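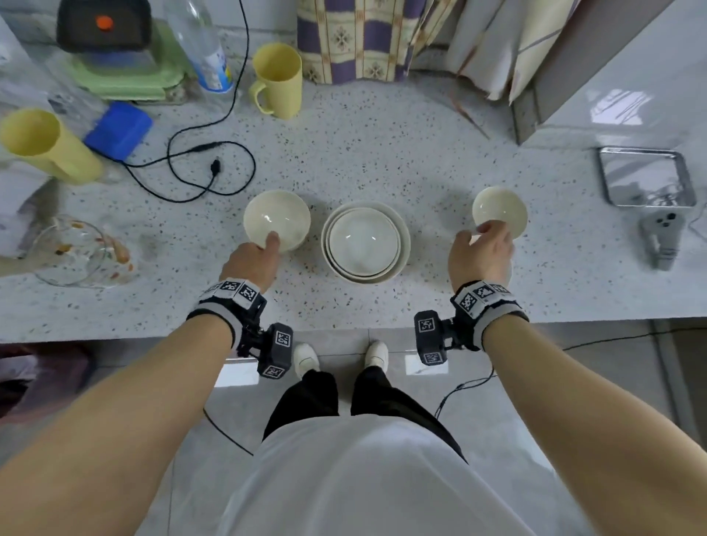
Hi Alemneh, Hawi Admasu again with your July update on the lost pet desk! The big news is that the microchip lookup finally works the way we promised Videl it would. Shelters type in a number and get the owner's phone right away, even when the family has moved. We also started a foster kit list for people who take in a found dog overnight, and plain kitchen stuff covers most of it – a couple of cream-colored ceramic bowls like these are fine for food and water.

Money first, I know. We've spent $1,695 of the $4,000, mostly on scanners and the Planodik subscription. Ten shelters are signed up, and the one in Tresine wants in too (they called us!).
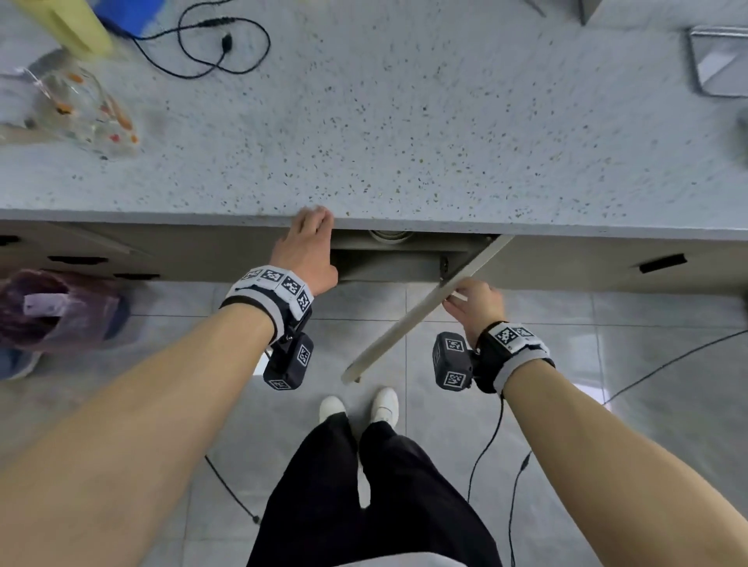 Speckled countertop with gray cabinets below.

The slow part is still cats. Hardly any of the ones brought in have a chip, so we're back to posters and phone calls, and I'd like to move some of the leftover scanner money into a free chip day. Could you let me know if that's okay under the grant? I need to book the vet by the 10th, and she's already holding a morning for us.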